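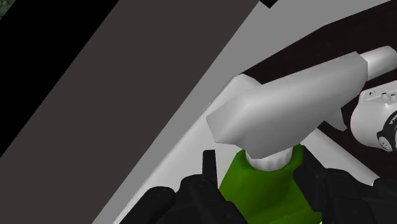 4. Posting an excerpt from an adult romance title

Use this section once your book has a title page in Zaver and the age setting on your author account has been confirmed. If the account page still shows "Pending", go back to section 2 and finish that first.

Before you start

You will need the final text of the excerpt, the book's Zaver number and a short content note. Excerpts can be posted for books that are already on sale or open for pre-order. Drafts without a release month can't have one.

Choosing the text

1. Open the book from your Titles page and select Excerpts, then New.

2. Paste the text into the large box. Italics and scene breaks carry over from most word processors. Drop caps and small caps do not.

3. Check the counter under the box. The shortest excerpt Zaver accepts is 100 words. An excerpt in an open listing stops at 777 words, and anything past that is grayed out and won't be shown to readers.

4. Click in the text where the public part should end and select Set Break. Readers who are signed out, or who have mature titles turned off, see only what comes before the break.

Caution: The public part must not contain explicit scenes. Place the break before the scene begins, even if this leaves a very short opening. An excerpt with explicit text above the break is taken down, and the book's page is hidden until you fix it.

Adding the content note

5. Select Content Note. Pick the heat level that matches the whole book. A quiet chapter from an explicit novel is still listed as explicit.

6. Tick any themes that apply. The list has 46 entries, in alphabetical order. If yours is missing, type it in the Other line in plain words.

7. Confirm that all characters in sexual scenes are adults. The Save button stays off until this box is ticked.

Note: Themes can be changed later. The heat level is locked after the first reader review – to change it, write to support from the address on your account.

Posting in parts

Many authors follow a first excerpt with a second one a few days later. To do this:

8. Open the first excerpt and select Add Part. Don't start a new excerpt, or the two won't be linked.

9. Give the part its own break and check the content note again. The heat level copies over, but the themes do not.

10. Set a date, or leave the field blank to post right away. A part dated in June for a book released in May will show a warning. You can ignore it.

Subscribers get one email for each part. Corrections made after posting do not send another.

If the excerpt doesn't appear

Look at the status line on the Excerpts page. "Held" means it is waiting for review. "Returned" means something needs changing, and the reason is in your message box. If the line is empty – this happens in some older browsers – sign out and back in, then open the page again.

Section 5 covers pen names and shared accounts.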